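# El archivo vecinal de Cumura ya tiene casa nueva

30 de mayo de 2026

Después de un invierno largo, con muchas tardes de café y bastantes discusiones sobre estanterías, el archivo de fotografías y cartas del barrio de Cumura abre por fin sus puertas en el antiguo almacén El Fassi, en la calle que baja hacia el río. Son 3.102 piezas, entre retratos de boda, postales, recibos de la lavandería y hasta un cuaderno de recetas con manchas de aceite, que durante años fueron pasando de un armario a otro según quién tuviera sitio en casa.

La mudanza se hizo en 2 fines de semana y con más manos de las esperadas. Signe Blomqvist, que lleva el catálogo desde el principio, preparó una numeración sencilla para que cada caja llegara a su balda, y se le nota todavía el alivio. «Yo temía sobre todo por las cartas, que van en papel muy fino, y han llegado todas», cuenta mientras busca las llaves del cuarto del fondo, que aún se atasca un poco.
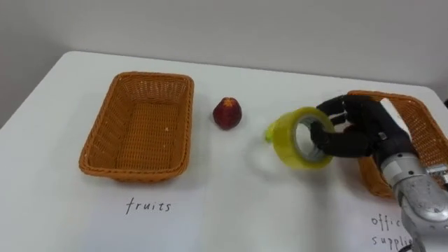

*Un rollo grande de cinta de embalar amarilla, sobre una mesa blanca.*

El local se ha arreglado con 900 euros reunidos en la rifa de agosto y con las estanterías que cedió la papelería Brurnix al cambiar de mobiliario (quedan preciosas, todo hay que decirlo, aunque una cojea). Hay una mesa larga para consultar los álbumes con calma, buena luz por la mañana y 40 sillas plegables para las charlas.

La primera la dará Nkrumah Abugri, vecino del barrio y encuadernador de oficio, que explicará cómo guardar las fotos familiares sin álbumes adhesivos y qué hacer con las que ya se han quedado pegadas. Conviene llevar alguna de casa, si se tiene, y también paciencia, pues él mismo avisa de que se alarga con facilidad.

La entrada es libre. Quien quiera donar o prestar material puede dejar su nombre en la misma puerta, y Signe llamará para concertar la visita.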